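Caring for thin clothes and bed sheets in a small apartment

I live on the third floor without a dryer, and in December the windows stay closed most of the day. So I had to learn how to wash and dry things in little space. My aunt Stamatia Dimitriou taught me the most of it. The rest I learned by spoiling some shirts.

Before washing

Empty the pockets and close the buttons, but leave the top one open. Turn dark shirts inside out. If the cloth is very thin, put it in a mesh bag, and do not fill the bag more than half.

Look at the collar and the cuffs under a good lamp. Rub a little dish soap on the gray line, wait 8 minutes and then put the shirt in the machine. I tried for a long time a special collar spray from Veritz. It smells nice, but dish soap gives me the same result.

Wash sheets alone. When they go together with shirts, the shirts hide inside the corners of the fitted sheet, and they come out twisted like a rope and still soapy in the middle.

Use less powder than the box says if your water is soft. Too much powder stays in the cloth and makes it stiff. For a stiff sheet I do one more rinse with half a cup of white vinegar.

Taking out and shaking

Do not leave the clothes in the drum after the machine stops. Creases that sit there for two hours will need the iron, and creases that sit for ten minutes usually need only your hands.

Take a shirt by the shoulders and shake it three times, strongly, away from your face. Then pull each sleeve along its seam. Pull always along the seam and never across, or the sleeve becomes wide at the end and does not come back.

For a sheet two people are better. If you are alone, put two corners under something heavy on the bed and pull from the other side. After this, fold it once the long way and hang it over two lines, with some air between, so that the two halves do not touch. 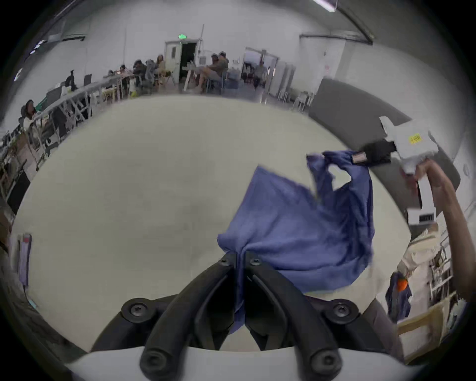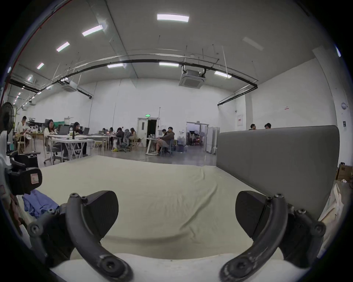 Drying inside

Put the rack where air is moving. In my home this is the hallway, with the bathroom door open and the kitchen window open a little, for 15 minutes in the morning and again at night. A small fan on the floor helps more than a warm radiator, and it costs less.

Hang shirts on hangers and not over the bars, so there is no line across the chest. Use a wide hanger, or roll a small towel around a thin one. Wool must lie flat on a towel. I change the towel when it feels damp.

Do not dry sheets and jeans on the same rack. The jeans need two days and keep the air wet for everything else.

Folding and ironing

For thin cotton I iron when it is still a little damp, first the collar, then the cuffs, then the sleeves, and the back for the last. If it is already dry, I spray water, roll the shirt and wait until the water goes everywhere.

Fitted sheets I fold on the bed, because in the air I never could do it. Put the sheet with the elastic up, push the corners one into the other, make the sides straight with your palm, and fold in three. It will not look like in the store. I put the complete set inside its own pillowcase, so in the closet I find everything together.

Smell in the closet

If the closet smells closed, take everything out and wipe the shelves with water and a little vinegar, and leave the doors open until the evening. Dry orange peel in a cotton bag is good for some weeks. The cedar blocks from Brirkitlow also work, and when they stop smelling you can sand them lightly.

Cleaning the machine

Once a month run it empty on the hottest program. Wipe the rubber ring by the door with an old cloth, also under the fold, where hair and small coins collect. The powder drawer comes out if you press the tongue in the back. Let it stand in hot water and brush the corners with an old toothbrush.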